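Pleline share dealing: support ticket
Subject: Takeover of Wavcombe by Worndale, wrong cash figure and holding still showing
Status: Open
Category: Corporate actions

Opened by account holder, Sat 17 April

I held 200 Wavcombe shares when the Worndale offer went through. The terms were cash plus new Worndale shares. I have had the shares. The cash has not turned up, and the old Wavcombe line is still sitting in my portfolio at its last traded price, as if the company were still listed. So on your screen I am richer than I am, by the full value of a company that has been swallowed.

I didn't want this deal, for what it's worth. Worndale paid too much and the "savings" in the offer document looked like somebody's wish list. But I took the terms like everyone else and I would like to be paid on them.

Tried so far:

1. Logged out and in again, as your help page suggests. No change.

2. Looked under Transactions with the date range set back to February. The Worndale shares are there as "stock in". No cash line, not even a pending one.

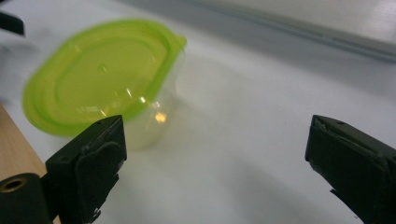 3. Downloaded the statement as a PDF. It disagrees with the website. The PDF has dropped Wavcombe altogether and the website has not.

4. Used the chat. It told me takeovers can take a while and asked if that had solved my problem. I pressed No and it closed.

Please tell me which record is the real one, and when the cash will be paid.

Reply from Pleline support

Thank you for your message. We are sorry for any inconvenience. Corporate action proceeds are credited once received from the registrar. The value shown against your old holding is for display only and will clear after the next overnight update. We consider this resolved.

Reply from account holder

Please reopen this. Two things are wrong with that answer.

First, the overnight update. There have been several since the deal completed and the line has sat through all of them. I don't see why the next one should be special.

Second, "once received". The registrar for this deal is Papadopoulos. I rang them. They would not discuss my account, fair enough, as the shares are in your nominee and my name isn't on their list. But they did say the cash part for nominee holders had gone out in a single payment and that they had nothing outstanding with any broker. Either they are wrong or you are, and I have no means of checking which. You do.

I have also noticed that the total at the top of my account page still includes the dead holding. If that is "for display only", then so is the total, and I wonder what else on that page is.
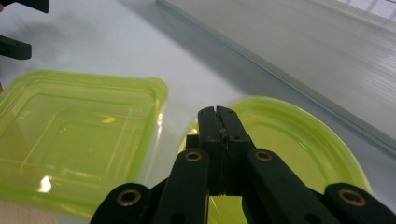 The reason I'm pressing on the total is that your account fee is worked out from it. If Wavcombe is still being counted, I am being charged for looking after shares that no longer exist. It won't be a large sum. I'd still like it back, and I'd like to know if other customers in the same deal are paying it too. I suspect they are and haven't looked.

Reply from Pleline support

We have passed this to our corporate actions team. They have asked us to confirm whether you made an election for all cash or for the standard terms.

Reply from account holder

Standard terms. I made no election. Your own message centre has the notice saying that if I did nothing I would get the standard terms, and you have already given me the right number of new shares on that basis. I can't see how the share part could be settled without someone knowing the answer to this.

Reply from Pleline support

The team has found that the cash was received but posted to a holding account, as the old line had not been closed on our system. The line will be removed by hand and the cash moved to you within 2 working days. We will review the fee separately.

Reply from account holder

Noted. The cash has now arrived and the amount agrees with the offer terms. The Wavcombe line has gone from the website.

The top total has fallen by the right amount, so it was being counted after all. Please leave this ticket open until the fee is dealt with. I don't accept "separately" if it means a new ticket and the same questions again. I would also like it in writing whether interest is due for the time the money was in your holding account and not in mine.

Reply from Pleline support

Ticket kept open. Fee review requested. Interest query passed to the corporate actions team.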